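# Open day at Clirnine, or: how I learned to read a floor sticker

Feb 25, 2024

The Clirnine building in Brivildale used to sell carpets, and the sign by the loading door still promises free underlay. Inside, you hand over your coat, sign a sheet, and get a badge in one of two colors. Mine was gray, meaning I could look at anything and touch the coffee.
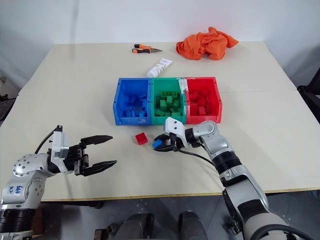 I had come for the rules. Other people go to a robotics open day hoping something will fall over, but I write procedures for a living, and I had heard that Clirnine's bench rules were six pages long and that staff really followed them. I have written bench rules. Mine run to forty pages and are followed by me.

Our guide was Oğuzhan Güneş, who looks after the two-arm sorting cells and wrote most of the six pages. He began with the one he gets the most complaints about: before a session starts, the operator reads the task sheet out loud. All of it, including the revision number. Grown adults mumble "blue to blue, green to green, red to red" at a table of toy bricks like they're taking an oath. He says the mumbling has caught more wrong sheets than the software has. I believed him, mostly because he looked a little sorry about it.

Next came the question of what may be on the table. I expected the usual clear-desk commandment, and page two does the opposite. Some task sheets call for other things on the surface while the sorting goes on: a tube of something, a pair of pliers, a heap of orange cloth behind the bins. Those objects have to be written down before the first pick, and no one may tidy them away halfway through. I asked what happens if somebody does. The session gets a note, Oğuzhan said, and so does the somebody.

The visitor I was standing next to wanted to know why both arms couldn't grab at once, seeing as there were two of them. Page three. On the brick task, one gripper closes on a block while the other stays open and waits its turn. It can look lazy – I've had coworkers with the same technique – but when both arms went for neighboring blocks in the early sessions, the logs were a misery to sort out afterward. The rule stayed.

We then spent a long time on cables. I won't reproduce it. The short version is that a cable check belongs at the start of every shift, with the arms moved slowly to the ends of their reach, and that "it was fine yesterday" is not an entry the form accepts.

Jarosław Wieczorek from Wolde gave the afternoon talk, in a room with 985 painted on the door for reasons lost to the carpet era. Wolde audits other people's cells, and he had brought stories. My favorite was the site where the emergency stop was tested every January with great ceremony, and on no other date. His advice was plain: test it at shift change, write initials, and make sure the person testing can reach it from where they normally sit. He had eight slides and used five. I wanted to shake his hand, but there was a line.

Clirnine keeps its incident log in a tool called Zerko, and visitors were allowed to scroll through it. Entry 2497 reads, in full, "Operator leaned on table. Table moved. Operator spoken to." The follow-up column says the table feet were then marked on the floor with stickers, and I had been standing on one of them for ten minutes.

I left with a printed copy of the six pages and a pen that doesn't write. If you're thinking of going next time, park behind the building and ask for the bench rules at the front desk. They keep a stack under the counter, next to the gray badges.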